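## 3. The Workshop Build

### 3.1 Setting up the cell

Most of what we describe in this paper was put together in the shared workshop at Sodumside, over a good many evenings starting in November, and we would like to be fairly open about how homely the process was. The arm came to us secondhand, and Siwan Lougher spent the better part of three weeks getting its controller to talk to our planning software, which we call Harb. The bench is wood, the bins are metal, and we hold things in place with clamps — a choice we expected to regret and have not, so far, found any reason to change.

Bin placement turned out to matter more to us than we had guessed. In our first layout the arm had to fold itself rather awkwardly to reach the near corners, and Rima Moussa finally redrew the whole bench on the back of a delivery note. Her version is the one we have kept ever since.

### 3.2 Objects and trials

We wanted things that people really have lying around the house, so members of the workshop were asked to bring in whatever they could spare. The full set has 14 objects, some stiff and some soft, and every one of them gave the planner trouble at one time or another. Each trial begins with a handful of them in the bin, and the arm is allowed 40 seconds for each attempt before we stop it and move on. We ran 2000 attempts in all, with Maysoun Hattar keeping the log and Hala Sleiman looking after the gripper between sessions.

Cable routing deserves a word too, as it cost us more evenings than the software did. The lines have to follow the wrist through its whole range without snagging, and we left a generous loop near the joint for that purpose (Figure 3).

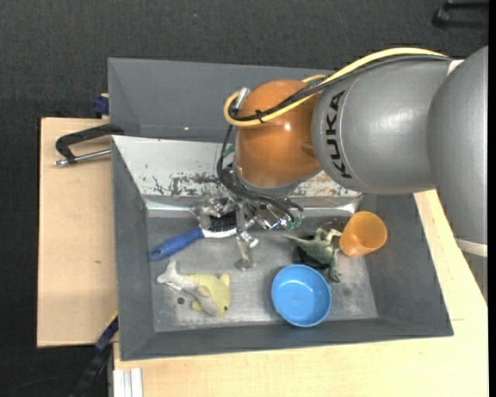

**Figure 3.** The gripper lowered into the bin among a hairbrush, a plush dolphin, a bowl, a toy dinosaur and a cup. The cable loop is at the orange-brown joint.

### 3.3 Choosing a grasp

Harb scores each candidate grasp on reach, clearance from the bin walls and how much of the object the fingers can get hold of. The first two scores come straight from the bin geometry. The third was tuned by hand, mostly by Siham Khoury, and we give her final weights in the appendix.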